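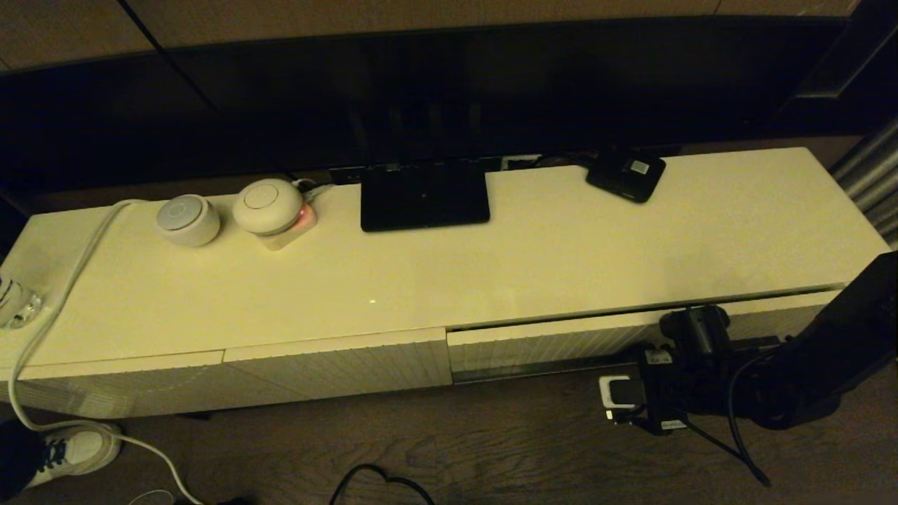 The long white thing under the TV

I have been putting off the media console for most of the summer, and I'd like it on record that I finally gave it an evening. If you've been reading this newsletter for a while you know I can do a closet in my sleep (well, nearly), but anything with a cable behind it makes me want to go out and weed the yard instead.

The trouble with a long low console is that it's such a good shelf! You put down one drinking glass, then a letter from the dentist, then your keys, and before long the TV is standing in a crowd. So my rule now is that the right half stays bare. Completely bare, all the way along, so I can run a cloth down it in one go. The left end gets the two little round white smart-home gadgets and their cords, and that's the lot. I know the long white cord still comes over the front and down to the floor. I've bought a pack of cable clips from Rønning in Amberg and they're sitting in the hall, waiting for me to be in the right mood.

Behind the TV foot it's all black cables, and I've decided I can live with that. I dusted them with an old paintbrush, a soft one about 2 inches wide, and it gets into the gap far better than a duster does. Unplug things first, please.

Then there was the cloth. You always find a stray piece of fabric when you tidy a living room, don't you?
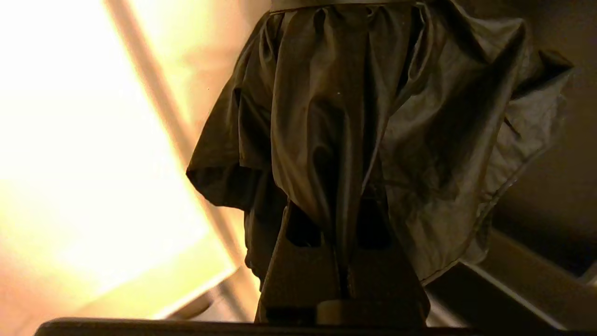
Murkby Home & Household Club | Members' Corner

Dark olive satin, all gathers along the band and a lovely soft shine on the folds. Satin like this is a pain to put away. Fold it flat and it slides off the pile, stuff it in a basket and you get wrinkles that take forever to steam out. I give mine a good shake, hold it by the gathered edge so the pleats fall the way they want to, and roll it loosely around a cardboard tube. If you must iron it, go cool, on the wrong side, with a cotton dish towel in between. I once skipped the dish towel and had a shiny patch to look at for years. 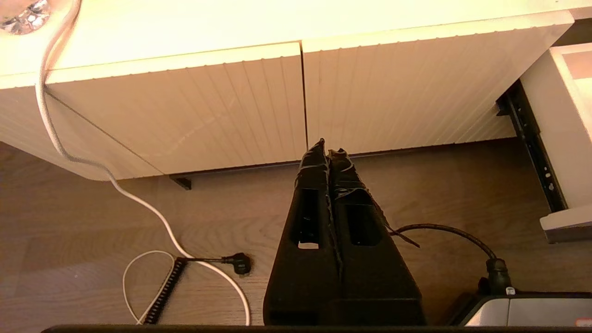 500 words, give or take

Ribbed drawer fronts are very pretty, and the way they catch the light is half the reason people buy white furniture with grooves in it. They also hold dust in every single groove. Go up and down with the grain of the ribs (never across!) using a dry brush, then a barely damp cloth, then a dry one. It takes me 15 minutes with the radio on, maybe 20 if I stop to go through what's in the drawers, and I always stop to go through what's in the drawers.

While you're down there, do the strip of floor along the bottom edge too. Pale wood-look floors hide fluff beautifully until the sun comes round.

Next up in August is the linen shelf. Bring your own tubes if you want to try the rolling trick, and if anybody has a spare Zotov brush, the narrow kind with the long handle, I'd love to borrow it.

Murkby Home & Household Club | Contact us | © Murkby Home & Household Club | Back to top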